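Prokside opens a new repair and craft room for the residents of Tosside

Tosside, January 7, 2025

Prokside, the association of neighbours which has run evening courses in Tosside for many years, is opening a room where people can mend clothes, bind books and learn simple paper work. The first courses start in April. Registration is open from today.

The room is on the ground floor of the former post office in Tosside. It was rented by the association last summer, and the renovation was paid from members' fees and from a gift of 1225 euros, collected at the autumn market. The electrical wiring is new and the old windows were kept. The door was made wider, so that visitors with a pram or a wheelchair can enter without help.

"Many of our neighbours have a coat with a broken lining or a cookery book which is losing its pages," said Drahomíra Ševčík, chairwoman of Prokside. "They do not want to throw these things away, but they also do not know where to bring them. Now they can come to us and learn to do it by themselves."

Scissors, glue and other small supplies are included in the course price. Participants should bring only the thing which they wish to repair.
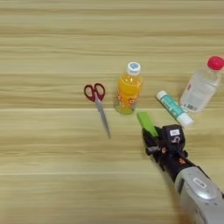

Courses in the spring term

The programme has two parts. The bookbinding course is led by Szabolcs Mészáros, who worked for 38 years in a printing house and is now retired. He will show how to sew loose pages, how to replace a spine and how to make a plain cover from cardboard and cloth. The mending course is led by Veronika Balogh. It begins with buttons and hems and continues with zips, which are, in her experience, the most frequent reason why a good jacket is not worn any more.

Each lesson takes 90 minutes. The groups are small — the teachers have asked for this — and beginners are welcome in both courses. Children from the age of ten can take part together with an adult.

Between the courses the room will be open for free work on Saturday mornings. A member of the association will always be present to give advice, and the sewing machines may be used after a short introduction.
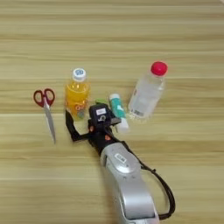 Prokside Craft and Repair Section

The section was founded by Erzsébet Vörös, who organised the first mending evenings in her own kitchen. She remains responsible for the timetable and for the small library of patterns, which members can borrow for 2 weeks.

Registration is possible in person at the Prokside office or by post. Members of the association pay a reduced price. Journalists who would like to visit the room before the opening are kindly asked to contact Juraj Vondráček, press contact of Prokside, at the same office.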